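Bredbridge College
Department of Film and Media History
FMH 102: The Movie Theater as a Building and a Business

Handout for Unit 6: The Neighborhood Twin

Reading before class: course packet, chapter 12, and the floor plans of the Zalwood Theatre posted on the course page. Bring the plans to class on paper. Screens are too small for the exercise at the end.

1. Scope of the unit

Unit 5 dealt with the single-screen houses built downtown between the wars. In this unit we move to the suburban theaters of the 1960s and 1970s, and in particular to the twin: two auditoriums under one roof, served by one lobby, one concession stand and, in most cases, one projection booth. The twin is often treated as a short step on the way to the multiplex. Students should be ready to question that view. Many twins ran for decades, and their owners made decisions that only make sense if the form is studied by itself.

2. Two kinds of twin

The purpose-built twin was designed with two auditoriums from the start. The booth usually sits between them, so that a single projectionist could run both shows. Walls are thick, each room has its own sight lines, and the seats face the screen squarely.

The converted twin began as a single house and was divided later. The division could be made down the center aisle or by closing off the balcony. A center wall was cheap, but it left the seats angled toward a screen that was no longer there, and sound came through from the other side. Complaints about this appear in local newspapers throughout the period.

3. Case study: the Zalwood

The Zalwood opened as a single-screen theater with 529 seats on the edge of a new shopping center. It was operated first by the Varghese circuit, a family firm with a small number of houses in the region, and passed to Prarkilov Theatres when the circuit was sold. Prarkilov divided the auditorium down the middle within a year of taking over.

Points to note on the plans:

The booth was not moved. Both projectors throw at an angle, and the image on each screen is slightly wider on one side.

The lobby was left as it was. The doors to the second auditorium were cut through what had been the manager's office.

The rest rooms were sized for one audience. After the conversion, start times had to be staggered, and the printed schedules in the packet show this clearly.

The Zalwood later returned to repertory and foreign-language programming under an independent lease. The change of policy did not require a change to the building, apart from new seats and a new marquee — a useful reminder that booking and architecture do not always move together.

4. Terms to know

Circuit: a group of theaters under common ownership or management.
Clearance: the time that had to pass before a second theater in the same area could show a picture.
Day-and-date: the opening of a picture at several theaters on the same day.
House nut: the weekly cost of running a theater, agreed with the distributor before receipts were divided.
Platter: a horizontal film-handling system that removed the need for reel changes.

5. Written exercise

Choose one theater from the list in the packet and write two pages on how its building shaped its programming, or failed to. Use at least one plan and one newspaper advertisement. Advertisements should be cited by paper, date and page. The exercise is due at the start of class on 7th September. Late work is accepted only with a note from the department office.

Questions about sources may be taken to the reference desk in the library, where the theater clippings are kept in the vertical file under the name of the town.
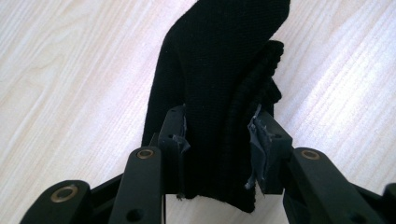
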